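Questions and Answers – Clernton Lake Small Boat Weekend

Updated 5/19/26
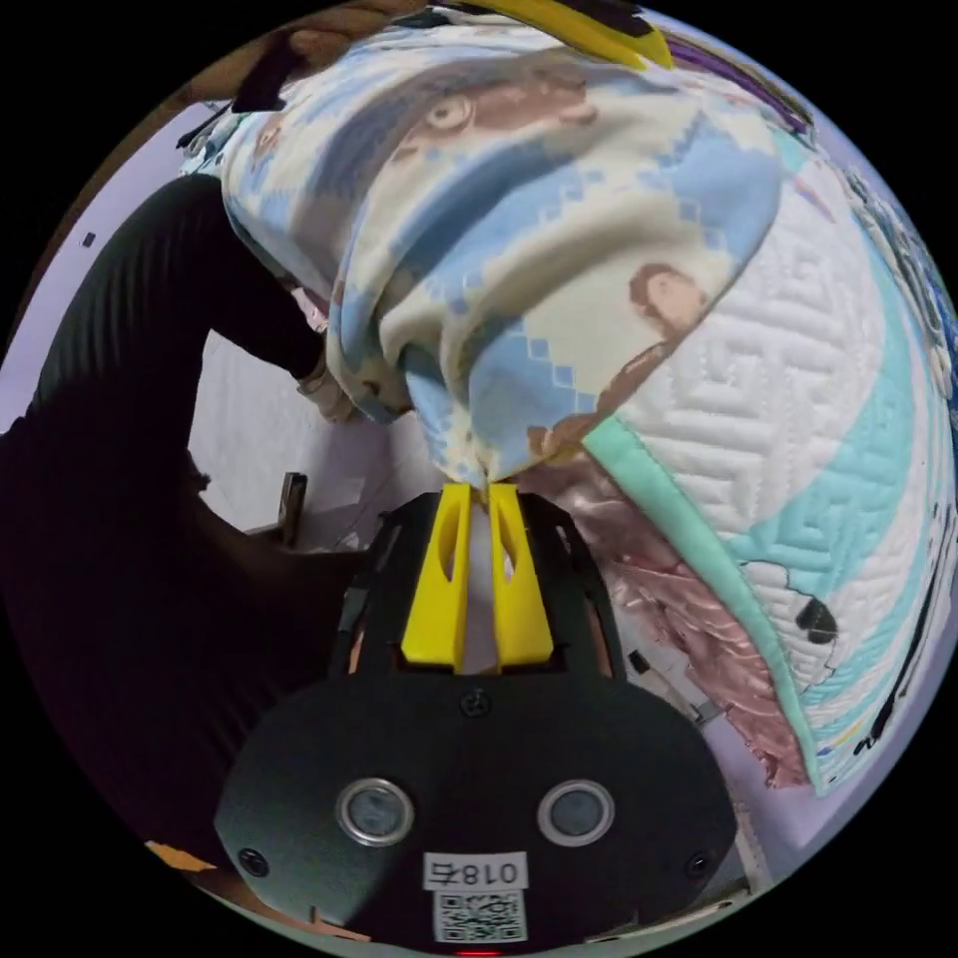

A fold of the pale fleece blanket.

Who can take part?
Any owner of a sailing dinghy or a small day boat up to 15 feet in length. The boat does not have to be old or rare. We have had home-built boats, club boats with names painted over three times, and also very new ones. If you are not sure about your boat, send us a short message with the length and the type and we will answer.

Do I have to be a member of the club?
No. Guests are welcome on both days. You sign the guest form at the desk on Saturday morning and it is valid until Sunday evening. Members of Tollo Sailing Club do not need the form, but please bring your card.

When must I register?
Registration opens in November and stays open until all the places on the grass are taken. We cannot keep a place by phone. If you register and then your plans change, please tell us soon, so that the next boat on the list can come.

What does the entry fee include?
The fee is for one boat with her crew. It includes launching, parking for one car and one trailer, and supper on Saturday. Extra suppers can be bought at the desk. Breakfast is not included, but the kitchen in the clubhouse may be used from 8 in the morning.

How big is the lake, and how deep?
Clernton Lake has 1,348 acres at normal level. In a dry summer the north bay becomes shallow and we mark it with orange buoys. Boats with a fixed keel should stay south of these buoys at all times. A boat with a centerboard can go in, slowly, with the board half up.

Where do I launch?
There are 2 ramps. The concrete one next to the clubhouse is steeper and good for heavier boats. The other one, at Pawłowska Landing, is gravel and has a long flat part, so light dinghies on a hand trolley are easier there. Please do not leave a trailer on either ramp. Put your name on the trolley! Every year two people go home with the wrong one.

Is there racing?
On Saturday there is a cruise in company to the island and back, without any results. On Sunday there are short races for those who want them, using the Bruvis handicap list. This is a simple list which our club made for mixed boats, and it is not perfect. If your boat is not on it, the race officer will give her a number for the day, and we ask you not to discuss it too long on the shore.

What if there is no wind, or too much?
The race officer decides at the morning briefing. With no wind we wait until lunch and then try again. With strong wind the small boats stay on shore, and the cruise may be changed to a shorter one along the west bank – the water there is usually calmer. The fee is not returned because of weather.

Do I need a life jacket?
Yes. Everybody on the water wears one, adults also, and it must be closed. A buoyancy aid is accepted for the races. We have no jackets to lend, so please check yours before you travel.

Can children sail?
Yes, with an adult in the boat or with written permission from a parent who stays at the lake. Children who sail alone must stay inside the yellow buoys in front of the clubhouse.

Can I sleep at the lake?
Tents and small campers can stay on the field behind the boat park. There is drinking water and two showers, but no electricity. Sleeping on board is allowed at the wooden dock only. Nights by the water are cooler than in town, even in July, so pack for this.

May I bring my dog?
On a leash on the shore, yes. In the boat it is your decision, but a dog should have a life jacket too.

Where can I buy small parts?
The shop in Clernton has shackles, rope and tape, and it closes at noon on Saturday. For sails and rigging wire you would have to drive to Tollo.

My question is not here.
Please write to us with the contact form. We answer in the evenings, usually within a few days.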